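In praise of the open shoe rack

I love a shoe rack with nothing to hide. No doors, no lid, just boards and a frame, and every pair where you can see it!

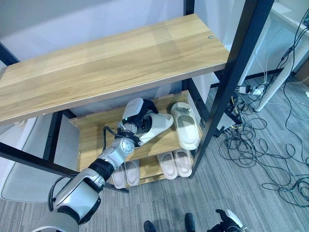
Slippers on the middle and lowest shelves, black metal frame.

Cupboards let us cheat. I spent 15 minutes in February digging one slipper out of mine (it was behind the boots, of course), and that was the end of cupboards for me. 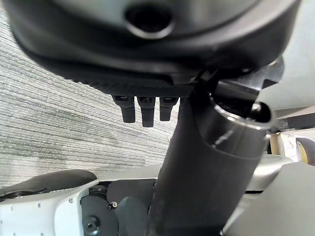
Grey striped carpet.

Then there's the floor. Get the shoes up off it and a hallway feels twice the size, and you can hoover the whole lot in one go.

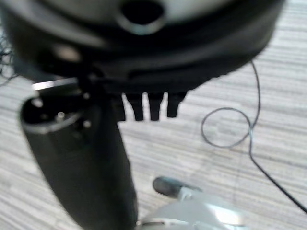 Wendden Home & Hallway Club

My rule is simple: slides down low, everyday pairs in the middle, and three minutes' tidying before bed. It's such a cheerful little job

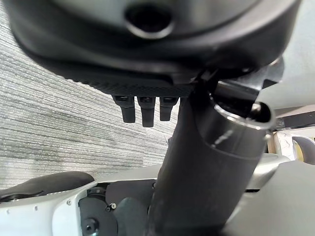
and I'd take it over any clever storage system going. Give me plain shelves and pale slippers, all lined up for the morning.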